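Course Materials > Hospitality Services > Linen and Laundry > Unit 5

Overview | Schedule | Readings | Assignments | Contact

Unit 5: Folding and Inspecting Table Linen
Instructor: Shanthi Sheikh
Laboratory supervisor: Gayan Patwary

Purpose of the unit

Students in this unit learn to fold napkins and small cloths to a common standard and to judge whether a folded piece may be placed on the shelf. The unit follows the material on washing and pressing, and it is assumed that students have completed the pressing exercise before attending the laboratory session. Students who have not done so should speak with the laboratory supervisor.

Terms used in this unit

Face: the side of the cloth intended to be seen on the table.

Hem: the edge of the cloth turned under and stitched down. The hem band is the strip between the outer edge and the line of stitching.

Closed side: the side of a folded piece at which the cloth doubles back on itself.

Open side: the side at which the separate edges of the layers meet.

Lead corner: the corner from which the fold is aligned.

The quarter fold

The quarter fold is the standard fold for all square napkins in the Karunaratne dining room and is the only fold assessed in this unit. Lay the napkin face down on a clean, flat surface and smooth it from the center outward with the flat of the hand. Bring the far edge to the near edge and match both corners before pressing down the fold. Then bring the left edge to the right edge, again matching corners first. The hem should lie straight, with no part of it rolled under.

Colored napkins require somewhat more care than white ones at this stage. On a mustard or orange cloth, layers that do not line up appear as stripes of lighter and darker color along the open side, and these are easily noticed by a seated guest. A slight offset at the lead corner often widens toward the other end of the same side. When a lower layer extends past the upper one in a wedge, the piece should be opened and folded again from the beginning. Pulling on the top layer alone will distort the hem.
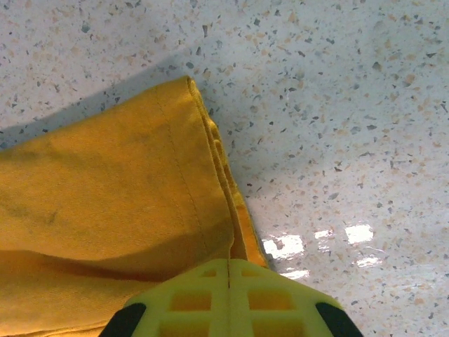

The second matter to be checked is the surface. Creases fall into two groups. A fold line is intended and should be sharp. A stray crease runs across the flat area of the cloth and is usually the result of folding before the piece has been smoothed. Stray creases are corrected by opening the napkin and pressing it, and a cloth with a stray crease must not be stacked in the hope that the weight of the pile will flatten it.

Discoloration is treated separately from creasing. Faint gray or brown areas, smudges and small dark marks are all recorded as marks, whatever their cause. Students are not expected to identify the cause by eye. A marked napkin is set aside, unfolded, in the return bin and entered on the inspection sheet with the position of the mark. It may be washed again 2 times, after which a napkin that still shows the mark is withdrawn from dining room use and transferred to the cleaning cloth supply.

Inspection under the lamp

Each piece is to be examined under the table lamp on the open side first, then along the stitching, then across the face. The stitching should be continuous. Loose threads may be trimmed with the small scissors provided, but a broken line of stitching is a repair and goes to the mending shelf. Both the Zorka and the Fostano napkins are held in the linen store, Room 836. The two are different sizes and are never stacked together.

Assessment

Students fold and inspect one set of napkins in the presence of the laboratory supervisor and submit a completed inspection sheet. A score of 82 or higher is required to proceed to the unit on banquet cloths. Students who do not reach this score may repeat the assessment once, in November.

Reading: Melloseo laundry manual, chapter on flat goods.

Handout revised July 30, 2019

Contact the Hospitality Services office | Copyright Department of Hospitality Services | Back to top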